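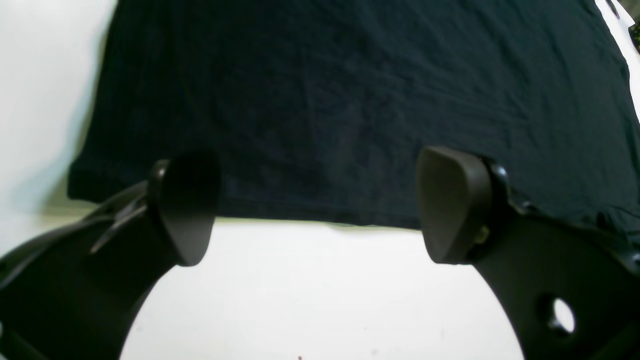
Part 3: Washing and Drying Your Dark Cottons

Sándor Simon
Apr 19, 2020
5 min read

Okay, so by now you've got the Parnus washer level, hooked up and run once with nothing in it. (If you skipped the empty run, go back to Part 2 and do it. I'll wait.) This part is all about dark cotton, which is the stuff people write to me about most. Black tees that went gray, navy tees that went kind of purple, a whole load covered in white fuzz. I've done every one of those myself in my little laundry room in Grarkville, so please don't feel bad!

You'll need the washer, a liquid detergent, a flat drying spot or a rack, and a little patience on the first wash.

Before you load

1. Check every pocket. Tissues are the enemy.

2. Turn everything inside out. The side that rubs against the drum is the side that fades, and I'd much rather have that be the inside.

3. Make a pile of anything brand new and dark. That pile gets washed by itself the first couple of times. Dark dye can run for a while, even when the label swears it won't.

4. Leave towels out. I know it's tempting to toss one in to fill up the drum, but towels shed like crazy and dark cotton grabs every bit of it.

Note: If you're not sure whether a shirt will bleed, dampen a hidden spot inside the hem and press it with a white paper towel. Any color on the paper means it goes in the new-and-dark pile.

Setting the cycle

5. Turn the big dial to DARKS. On the older model the same cycle is called COLORS 2, and it's on the left side of the dial.

6. Press TEMP until the cold light comes on. The washer likes to remember your last setting, so look at the light every time — I once ran a whole load of black jeans on hot because I'd done sheets that morning.

7. Press SPIN until you get to low. High spin sets creases into cotton that you'll be ironing out until November.

8. Pour in the detergent. For a normal load I use 33 ml, right up to the first line on the cap. More soap doesn't get you cleaner clothes, it gets you chalky streaks.

9. Skip the softener drawer for darks. If you really love softener, use half.

10. Press START. The door locks with a click and the display shows 70 minutes. It may change its mind after it weighs the load, so don't plan your errands down to the second.

Caution: Don't yank the door if it won't open at the end. The lock takes a moment to let go. If it's still stuck after a few minutes, hold DRAIN and see Part 9 for the emergency release.

Drying

11. Take things out as soon as the cycle ends. Give each piece one good snap by the shoulders, then smooth the seams with your hands.

12. Dry in the shade. Sun is wonderful for white sheets and terrible for black tees. My cousin in Firnstead hangs hers on the north side of the house, and she has shirts older than my car.

13. Hang tees from the bottom hem or lay them flat. Pegs at the shoulders leave those funny little points.

14. If you're using the dryer, pick LOW and take the shirts out while they're just barely damp. Clean the lint screen first, even if it looks fine!

Caution: Never put anything in the dryer that has had oil, gas or paint thinner on it, even if it's been washed. Those hang outside, always.

If you already have a problem

Chalky streaks: run the load again on RINSE with no soap at all, and go lighter on the detergent next time.

White fuzz: let it dry completely, then go over it with a lint roller. Wet fuzz just smears.

Fading: you can't wash the color back in, sorry. I re-dye mine with Vass dye powder in an old bucket, and the full directions are in the back of the booklet. Wear gloves. Wear old shoes too, if you like your shoes.

Next up is Part 4, wool and other scary things.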